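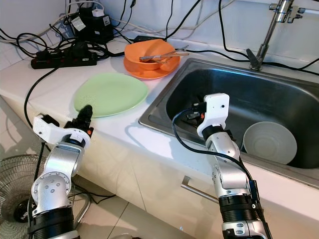 Unit 2: Working rules for two-arm manipulators at wet benches

Stostcombe Robotics Teaching Laboratory
Course handout, revised 5 August 2018

2.1 Scope

These notes cover bench work in which two arms share a sink, a countertop and a set of ordinary dishes. They do not cover mobile bases or work at height. The lab rules in Unit 1 still apply. Where the two differ, use the stricter one.

2.2 Electrical separation

Mains equipment and water are kept apart by distance first and by protective devices second. Students tend to reverse this order.

(a) Every circuit feeding the bench is protected by a residual current device. Test it at the start of each session and sign the log.
(b) Power strips and adapters belong off the wet surface, fixed to a wall or shelf. A strip lying on the same counter as a sink is recorded as a finding in the bench assessment, whether or not the tap is in use.
(c) No lead crosses the ledge behind a basin or passes around a tap. Reroute it before the arms are enabled.
(d) Leads to the wrist need a service loop long enough for full travel. Check the loop by moving each joint by hand to its limit.

2.3 Shared workspace

Both grippers can reach the basin, so the basin is treated as a single zone with one occupant. The second arm waits outside the rim until the first has cleared it. If a task needs both arms in the zone, the speed limit for each drops to 40 millimetres per second and one operator keeps a hand on the stop button.

Steel basins reflect light, and depth readings on curved walls are unreliable. Set the lowest permitted fingertip height by touch-off against the basin floor. Do not take it from the depth image.
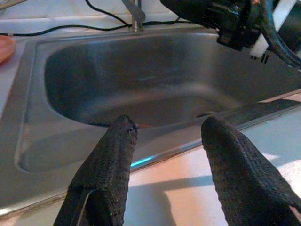
Figure 2.1. Open fingers over the front lip of the sink, with part of the second arm at the far right of the basin.

2.4 Finger coverings

Textured coverings improve grip on glazed dishes but wear at the tips. Inspect them before each session. Replace a covering if the tip is frayed through, if the seam lifts, or if it has reached 432 logged grasps. Record the replacement on the Storkent sheet. Coverings that have touched food residue are discarded.

2.5 Exercise

Complete the Achterberg checklist for your assigned bench. List each finding, its clause number above and the corrective action. Findings under 2.2 must be closed before power is applied. The pass mark is 83 per cent. Marked sheets from the January intake are kept in the Gomville room for reference.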